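**FOR IMMEDIATE RELEASE**
**Berkulholm Tenants' and Buyers' League**

# League Questions "Lifetime" Furniture Warranties, Asks Sellers to Say Whose Lifetime

BERKULHOLM — The Berkulholm Tenants' and Buyers' League today released its review of furniture warranties sold or given away by stores in the region. The review covers 107 warranty documents for tables, chairs, stools, bed frames and shelving. Of those, 11 state in plain words how long the coverage lasts, what it pays for and who pays the shipping. The other 96 leave out at least one of the three.

The League began collecting the documents in January, after members kept asking the same question at its advice desk: what does "lifetime" mean on a chair? We did not have a good answer then. After reading several hundred pages of small type, we have several answers, and they do not agree with one another.

In some documents "lifetime" is the life of the first buyer. In others it is the life of the product, "as determined by the manufacturer," and a chair that has broken has arguably reached the end of its life. One seller defines it as the period during which the item remains in the current catalog. A shopper could buy a stool on sale because it is being discontinued and own a lifetime warranty that ends before the stool is out of its box. 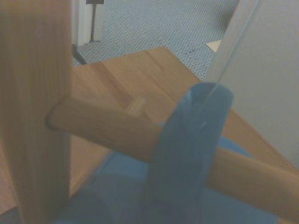 Joints are where most of the trouble sits. Members who brought complaints to the desk were far more likely to mention a loose rung, a wobbling leg or a split corner than a stain or a scratch. Yet many of the warranties cover the "frame" and then, a page or two later, leave out "connections, fasteners, adhesives and points of assembly." We would like to know what is left of a frame once those are removed. Boards, we suppose.

Care conditions are another sore spot. Warranty documents in the review ask the owner to keep indoor humidity inside a narrow range, to tighten all hardware on a schedule and to keep written records of having done so. The League has yet to meet a household that logs the tightening of its kitchen chairs. A condition that almost no buyer will meet works as an exit for the seller, whatever the reason it was put there.

## The Deradow plan

The League took a closer look at the Deradow Lifetime Promise, which has been advertised heavily in Berkulholm and is sold as an add-on at checkout. The advertising says the plan covers "everyday life, for life." The plan document runs to 340 numbered clauses. We read all of them, and we doubt that many buyers have.

Clause by clause, everyday life gets smaller. Marks from hot dishes are excluded. Marks from cold dishes are excluded if moisture was present. Damage from "repeated use in the same position" is excluded, a phrase that seems to describe sitting at a table. Repairs are made at Deradow's choice by repair, replacement with a similar item, or store credit "reflecting age and condition," with no table or formula for working out the credit.

The League wrote to Deradow twice asking for the formula. The first reply thanked us for our interest in quality furniture. The second was the same as the first.

We do not say that the plan is worthless. Some members have had chairs replaced under it with little fuss, and we have noted those cases in the review. Our doubt concerns the price and the promise. A plan that may pay, in an amount the seller decides later, should not be sold with the words "for life" in letters taller than the price.

## What the stores say

Trelow, the largest independent furniture store in the area, sells the Deradow plan alongside its own shorter warranty. In a written response, the store said that long documents protect the customer by spelling things out, and that shoppers are free to take a copy home before they buy. League members who asked for a copy on the sales floor were given a leaflet with a web address on it. The full document was available at the service counter, after purchase.

Trelow also pointed to low claim numbers as a sign that its furniture holds up. It may be. Low claim numbers can also mean that people lost the receipt, gave up on the phone line or read the exclusions and did not bother. Without knowing how many people tried, the figure tells us very little, and the store declined to share how many calls it receives.
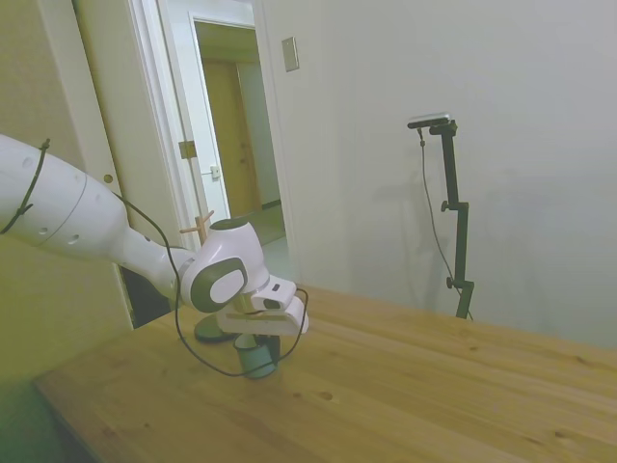
Sarmiento sees it differently, and told the League so in a letter we agreed to include. The workshop builds and repairs tables and has offered a two-page warranty for years. It argues that the League is too hard on exclusions as such, because wood moves, finishes wear, and no maker can promise that a tabletop will look the same after a decade of suppers. "You want us to write short and promise everything," the letter says. "We can do one of those." It adds that a buyer who wants a table for life should expect to pay for repairs along the way, and should ask before buying whether anyone will be willing to do them.

The League accepts most of that. Wear is wear, and we have no quarrel with a maker who says so on the first page. Sarmiento's own document is among the 11 that passed, in large part for that reason. It lasts a stated number of years, it names what it leaves out, and it says that the customer pays for delivery to the workshop. Plenty of shoppers would like better terms, but at least they can tell what the terms are.

## What the League is asking for

The review makes 2 requests of every seller in the region.

1. **Put a number on it.** Any warranty sold or advertised as "lifetime" should state its length in years, on the same page as the word.
2. **Show it before the sale.** The full document should be on the sales floor and on the product page, next to the price, and a staff member should be able to hand over a printed copy on request.

Neither calls for a new law, and neither costs much. We have been told by one trade group that "voluntary standards are already under discussion." They were under discussion when we first asked as well. The League will believe in them when there is a draft to read.

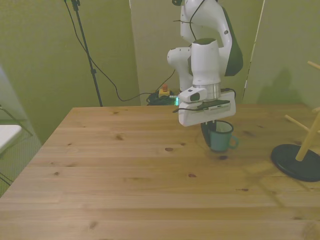 Until then, shoppers should treat the warranty as part of the price and read it the way they would read a bill. Look first for the exclusions, then for who pays the shipping on a heavy item, then for any rule about registering the product within a set time. If an add-on plan is offered at checkout, ask to think it over. Several sellers allow a plan to be added later, though few of them mention it. Keep the receipt with the assembly instructions, and take a picture of both in case the ink fades — a common problem with receipts printed on thermal paper.

Buyers of used furniture should assume there is no coverage at all. Most of the documents in the review end when the item changes hands, including gifts between family members, and a few end when the owner moves to a new address.

## Availability

Printed copies of the review are free at the League's advice desk in Berkulholm during regular opening hours. The desk can also look over a warranty before purchase if the shopper brings the full document. Sellers that wish to dispute an entry may do so in writing, and the League will print corrections, along with the clause in question, in the next edition.

**About the League**
The Berkulholm Tenants' and Buyers' League is a member-funded consumer group. It accepts no advertising and receives no payment from the stores or makers it reviews.

**Press contact:** League press desk, Berkulholm

\###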